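Wire baskets on a rail tip forward when loaded

Posted in Workshop & Storage
Dede Abubakari

I have a horizontal aluminum rail across the back of a work table, a little above the top, with wire baskets hung on it. The long one has dividers and takes cables, a power bank and small boxes. With more than a few things in it, the bottom swings in against the wall and the top lip leans out. The rail is Temwood, the baskets are Tuseter. Is there a way to stop this without drilling the wall covering? It is printed wallpaper and I would like to keep it whole.

3 replies

Salamatu Odoi

The hooks are acting as a hinge. The load sits forward of the rail, so the basket rotates until the lower edge meets the wall. Put a spacer between the wall and the bottom wire, as deep as the gap you measure with the basket held level. Felt pads stacked to that depth work and come off paper more cleanly than foam tape. Test one in a corner first.
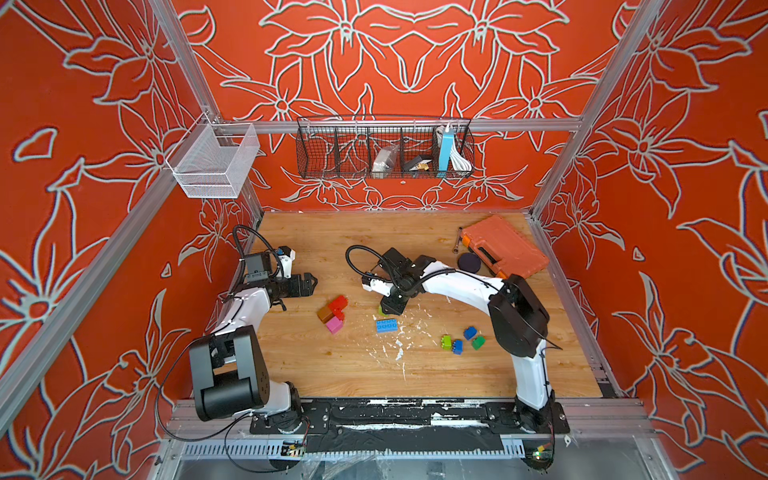

Then move the weight. Power bank and boxes go against the back wires, over a hook if possible, and cables go in last. A cable coiled over the end of the basket is fine for weight but it will catch on whatever passes under it – use a short strap and keep it inside the compartment. Anything in a plastic bag can go in a plain mesh basket, which needs no dividers.

Check the rail as well. If it turns in its brackets, no spacer will help. Tighten the end screws with the baskets off.

Kwame Dogbe

just buy the deeper hooks. mine held fine

Senyo Ametepe

Deeper hooks move the load further out, so they make the lean worse unless the lower edge is also supported. I tried it in January with 200 grams in the basket and it already leaned. What worked was a second rail lower down, clamped to the two rear posts with T-nuts, so the wallpaper was not touched. The basket rests against it. Cut it a little short of the distance between the posts – you need the clearance to get it in.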